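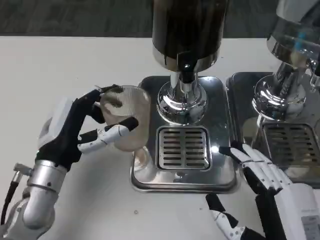 Subject: Re: [breakfastroom] Dispensers dripping, and what do you all put under them?
From: Yolanda Achterberg
To: breakfastroom list

Hi all,

I've been reading this list over my coffee for ages and hardly ever post, but I run a pair of these at our place and I have Opinions, so settle in. I'm going to answer in between Hunt's paragraphs, hope that's okay with the digest people.

Hunt wrote:
> We're a small inn (eleven rooms) and I've finally retired the plastic
> juice jugs. I bought two of the tall upright dispensers, the kind with
> a canister on top and a chrome fitting at the bottom that you hold your
> glass under. They look terrific. They also drip. Not a lot, but by the
> end of breakfast there's a sticky ring on the tabletop and my white
> table is starting to look like a map.

Oh, the map. I had the map! Mine was orange juice and cranberry, so it was a very colorful map.

First question back at you: do you have a drip tray under each one, or one tray shared between the two? I started with one long tray in the middle, because I thought it would look tidier, and it was a mess. People fill a glass at the left one, lift it away at an angle, and the last few drops go wherever they please. Now each dispenser has its own rectangular stainless tray, rounded corners, raised rim, with a slotted grate set into the front part where the glass goes. I leave a little gap between the trays, maybe enough for two fingers. That gap matters more than you'd think. When they were pushed up tight, juice got into the seam and sat there, and pulling one tray out for washing always slopped the other one.

The grate wants to be at the FRONT, toward the guest, under the spout. I know that sounds obvious, but my niece set up for me one morning with both trays turned around backwards, and I didn't catch it until there were puddles on the flat part and a perfectly dry grate hiding at the back. I put a dot of nail polish on the underside of each tray after that.

> I tightened everything I could find to tighten. Is it the seal? The
> manual is one page and most of it is about not putting the canister in
> the dishwasher.

Probably the seal, yes, but check two things first.

One, is the canister seated all the way down in the collar? Mine go in with a small turn, and there's a point where it feels done and then there's a second point where it really is done. If you stop at the first, it'll weep very slowly down the neck and come off the bottom, and you'd swear it was the spout. Take a dry paper towel and wrap it around the neck for ten minutes. If the towel comes away damp, the leak is up top. If it's dry, it's down at the spout.

Two, pulp. I can't say this loudly enough. If you are serving anything with pulp in it, a shred gets caught where the spout closes and then it drips until you clean it out. I went to pulp-free in the dispensers and I keep one pitcher of the pulpy stuff in the fridge for the two regulars who ask. Nectar is worse than juice, by the way. I tried a pear nectar in August and spent the whole breakfast service with a dishcloth in my hand.

If it really is the seal, don't order from the big catalog until you've measured. I have the seals from Trosance and they fit, but they come in a couple of thicknesses, and the thick one made my spout so stiff that an older guest asked me if it was broken. I went back to the thin one and I just change it more often. A dab of food-grade grease, the tiniest dab, and wipe off what squeezes out.

> How do you keep the chrome looking decent? I polish it every night and
> by nine in the morning it's all fingerprints.

Ha! Welcome to chrome. Those rounded bottoms are basically mirrors, they pick up the table and the window and every thumb that's been near them. I don't polish at night anymore. I wipe them down at night with warm water and a drop of dish soap, rinse cloth, dry cloth, done, and then the polish-y bit is in the morning, right before the doors open, with a dry microfiber that I don't use for anything else. Takes me less time than it takes the coffee to brew.

Things I've tried that I would not do again: vinegar straight from the bottle (the smell hung around through two breakfasts), anything with grit in it, and glass cleaner, which I don't love that close to where the juice comes out. If you've got water spots that won't budge, a bit of vinegar on a damp cloth, then wipe again with plain water. That's as fierce as I get.

The brushed steel on the trays is a different animal. You wipe WITH the grain. If you go in circles it gets cloudy patches that show up as soon as the light hits from the side, and then you'll be looking at them all morning while people talk to you about the weather. I have a cloudy patch in one of mine from my first year and I can find it from across the room.

The grates I lift out and soak in the sink while I do the canisters. An old toothbrush along the slots. Don't skip the underside, that's where the sugar goes. If you have ants where you are, please, please don't skip the underside.

> Also, are dark canisters a mistake? Mine are nearly black and I can't
> see the level, so I keep running out in the middle of the rush.

I went round and round on this one. Clear ones show you the level, but they also show every streak, and an orange juice that's been sitting for an hour separates and looks sad. The dark ones always look smart. I'm in the dark camp now – mine stay.

For the level, here's what I do, and it's low tech. I bought the measuring jug with the big red numbers from Hiruvmont, and I fill to the same amount every morning. 2000 ml in the orange, 1490 in the cranberry. (The odd number is because that's exactly one and a bit of the cartons I buy, and I got tired of having a swallow left over in the fridge door.) Then I know that if the house is full, the orange will need another 1000 or so poured in when the second wave comes down, and the cranberry will see me through. I write the time of the refill on the back of the label card. After a couple of weeks you get a feel for it and you stop writing it down.

You can also rap on the side with a knuckle, like a melon. Guests find it funny. It does work, though it leaves a knuckle print on your nice shiny canister, so pick your moment.

Speaking of labels. PLEASE label them. With dark canisters nobody can tell what's what, and I've watched a grown man pour cranberry over his granola and milk because he thought it was the other thing, don't ask me what. I use little folded cards that stand on the table behind the tray. I don't stick anything to the canister itself, the glue leaves a shadow.

> Last thing. Table. I was going to put a runner under them to hide the
> stains but my sister says that's asking for trouble.

Your sister's right! A runner just drinks it up and then it's a sticky runner and you're washing it daily. I had a lovely linen one from Gallomora, bought it specially, and it lasted not even a month before I moved it to the hall table, where it's very happy. Bare table, wiped down. White shows everything, but that's good, you see the drip and you get it before it dries. For the stains you've got already, baking soda and water made into a paste, leave it while you have your own breakfast, wipe off. Try a corner first. I'm assuming your top is something sealed. If it's painted wood, ignore me and ask someone who knows about paint.

One more bit of fuss and then I'll stop. Leave room in front. My first arrangement had the dispensers right up near the edge because I thought it would be easier to reach, and there was nowhere to set a glass down. People want to put the glass down, find the napkin, grab the toddler, and then pick it up again. I slid the pair back so there's a good stretch of bare tabletop in front of the trays, and the bumping and spilling dropped off right away. It looks a bit empty when you first do it. Give it a week.

Oh, and the spare seals: keep them in a jar with the lid on, in the same drawer as the toothbrush and the grease. I kept mine "somewhere safe" and bought three sets. If anyone wants the part number off my packet, it's 1702, but do measure yours first, I'd hate for you to order off my say-so and get the stiff kind.

Hunt, let me know what the paper towel says. And if anyone on here has cracked the pulp problem without switching juice, I'd love to hear it, my two regulars would be thrilled and I'd get a shelf of my fridge back.

Yolanda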